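4.2 Handling, Wear and Consumable Parts

The Skamik kit was supplied by Brokero as a complete hand-held collection package: one gripper tool, a camera mount, a charging dock and a bag of spare parts. We evaluated it at our Toledo site against the Indesside tool used in our earlier work. Both were operated by the same staff on the same tabletop tasks, and neither was modified during the trial. The kit firmware was the release dated May 18, 2019.

Each operator completed 300 grasp cycles per tool, divided into blocks of 24 with a short rest between blocks. The final block was shorter and was kept in the analysis. Objects were drawn from the household set described in Section 3. A cycle was counted as complete when the object had been lifted, moved to the target area and released without a second attempt. Operators could stop a block at any time if a part came loose - this happened with the Skamik kit on two occasions, both involving the camera mount screw.

The vendor lists the finger pads as consumable parts but gives no replacement interval. We therefore inspected the pads at the end of every block and graded them on a three-level scale. Grade 1 denotes an intact pad. Grade 2 denotes edge wear with the pad still bonded along its full length. Grade 3 denotes torn material or separation from the fingertip block. Grading was done by eye under the bench lamp, with the fingers open. Figure 3 shows a pair of grade 3 pads; the right pad is peeled back at its upper corner, and both are frayed at the lower end.

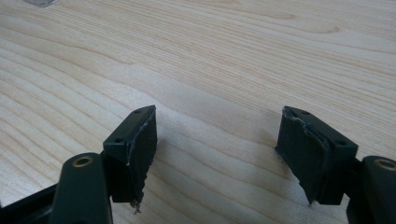
Figure 3. Skamik fingertips, open, with grade 3 pads.

Pad grade has a direct effect on how the kit should be priced. The base package includes one spare pair, and further pairs are sold only in sets through Brokero, with orders placed in September filled from a separate stock. A laboratory running daily sessions should budget for pads as a recurring cost and should not treat the purchase price as the full cost of the tool. The Indesside pads are molded as a single piece with the tip and must be replaced as a unit, so the two products cannot be compared on pad price alone.

Pad replacement on the Skamik tool requires no disassembly of the linkage. The old pad is pulled off, adhesive residue is removed with alcohol, and the new pad is pressed on and left under a clamp overnight. We did not test third-party pad materials. Grip force before and after replacement is reported in Section 4.3.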